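Plokska 65 folding workbench review

I bought the Plokska 65 in July to replace a pair of trestles and an old door, which had been my bench for longer than I want to admit. I have a small terraced house, no garage and a back room that has to go back to being a dining room when people come round. So the bench had to fold, and it had to be something I could carry through two doorways on my own.

The 65 is the middle model. The number is the width of the top in centimetres. There is a narrower one that I ruled out straight away and a wider one, the 93, which I would have liked but which would not have gone in the cupboard under the stairs. I measured the cupboard twice before ordering and I suggest you do the same with yours, as the folded size on the maker's page does not include the vice handles. They stick out a fair bit further than I had allowed for. I take one handle off now before I put it away.

Delivery and assembly

It came in one flat box with the corners slightly crushed and no damage inside. The top is in two halves, already drilled. You get two leg frames, a cross brace, the two vice screws, four plastic dogs, a bag of bolts and a spanner stamped out of thin steel. Put the spanner in a drawer and use a proper one.

The instructions are drawings only. They are fine up to the cross brace, where the drawing shows the brace from the back without saying so. I fitted mine upside down and only found out when the legs would not lock. Taking it off and turning it round cost me a quarter of an hour. If you are building one, the side with the stamped letters goes towards the floor.

From opening the box to standing it up took me an evening, including a stop for food. One of the bolts had a rough thread and I swapped it for one of my own. Everything else went together without force.

Stability

I was most worried about this, and it is mostly good. On the back room floor, which is old boards and not very flat, the bench stands square once you have set the one adjustable foot. It does not creep when I saw across it. It does move when I plane, especially if I start a long stroke from the far end, and I have got into the habit of putting one foot on the lower rail. With my weight on the rail it stays where it is.

Outside on the patio it is less happy. The feet are hard rubber and slip on anything gritty. A bit of old carpet under each pair of legs sorted that out.

I have had it loaded with a chest of drawers while I worked on the base, and there was no sagging in the top and no noise from the hinges. The maker gives a load limit on the label, and I have not tried to find out how honest it is.

The vice

The front half of the top moves on the two screws, so the whole bench is the vice. Each end winds separately. That is handy for tapered pieces and a nuisance for everything else, as you have to walk your hands between the two handles to keep the jaw parallel. After a few weeks it became second nature.
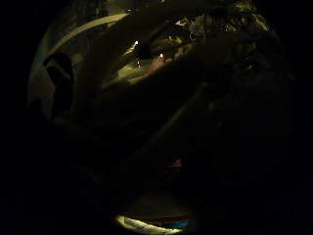

At the bench, one evening.

The grip is strong enough for planing edges and for cutting tenons. It marks softwood if you tighten it the way the drawings suggest. I glued a strip of cork to each jaw in the first week and have had no marks on anything since. Maximum opening is a little less than I was used to on the old setup, and I could not get a cabinet side flat between the jaws. The dogs can be used for wider work, but they are the worst part of the kit. They are soft, they tilt under pressure, and one of them split along the moulding line when I was holding down a shelf for sanding.

I replaced them with a set of Kleinschmidt bench dogs. They are metal with a rubber face, and they fit the Plokska holes with a slight wobble that goes away once there is load on them. They cost a good part of what the bench did, but I would make the same choice again. If I buy another bench they can go with me.

Working height

There are two heights. The lower one is meant for sawing and the upper one for everything else. I am fairly tall and I leave it on the upper setting for planing too, although my back would like another few centimetres on top of that. Changing between them means pulling out four spring pins. Three of mine slide out easily and the fourth needs pliers. A drop of oil helped for a week or two.

My friend Oona Mustonen borrowed the bench to fit some skirting and she is a head shorter than me. She found the upper height tiring on the shoulders and did the whole job with it on the low one. She also thought it was heavy to get up her stairs, and I agree with her. The cut-out in the brace is called a carrying handle in the instructions, but the edge of it digs into your fingers. I have wrapped mine in bicycle handlebar tape.

The surface

The top is pale and smooth out of the box, with a thin finish that does not do very much. Glue came off it for the first month. After that I was leaving patches behind, and some tea soaked in near the left-hand screw. I sanded the whole thing lightly and gave it three coats of hard wax oil. Now glue lifts with a scraper again. Do this before you start using the bench if you can stand the wait.

There is a ruler printed along the front edge. It is a nice idea. Mine starts a couple of millimetres in from the end of the board, so I do not use it to measure anything, and the sanding has taken most of it off.

Compared with the others

Before buying I tried the Sonulis folding bench in a shop and used a Taltatora at a weekend course. The Sonulis is lighter and folds flatter. It also flexed when I leaned on a corner, and the jaws on the display model were out of line at one end. For painting and odd jobs it would be fine, and it would be a lot easier to live with if you carry your bench to work in a small car.

The Taltatora is the better bench in most respects. It has a proper foot bar, metal dogs in the box and one handle that drives both screws through a chain. Planing on it felt close to planing on a fixed bench. It is also dear and takes two people to move, and I could not see where it would live in my house. Friederike Kröger, who taught the course, has had hers for years and keeps it permanently set up in a shed. In that position I would have bought one too.

After the first months

So far I have used the 65 for a bookcase, two window boxes, a new set of drawer runners and a good deal of sawing up of other people's offcuts. The hinges are still tight. The vice screws needed cleaning and greasing after I did some work with MDF, as the dust packs into the threads and the handles get stiff. I now lay a sheet of paper over the gap when I am routing.

One leg frame has lost some paint where it rubs against the brace in the folded position. It is only cosmetic, but there was a spot of rust there after I left the bench outside overnight, so I touched it in with some metal paint. There is also a slight rattle from the lower rail when I hammer. I have tightened everything I can find and it is still there.

Spare parts are a mixed picture. I wrote to ask about new plastic dogs before I gave up on them, and had a polite answer the next morning with a price that seemed high for four pieces of plastic. Replacement screws and feet are listed on the site. The spring pins are not, and those are what I would expect to lose first.

What I like
Solid once the foot is set
Strong vice for the size
Goes through a normal doorway folded
Holes take other makers' dogs

What I don't like
The dogs in the box
The handle cut-out
Thin finish on the top
Stiff height pins
Printed ruler in the wrong place

If you have a room or shed to spare, save up for something heavier. For a flat or a small house the 65 is a sound buy, provided you budget for better dogs and a tin of oil. I have stopped looking at other benches for the time being, and the old door has gone to the tip.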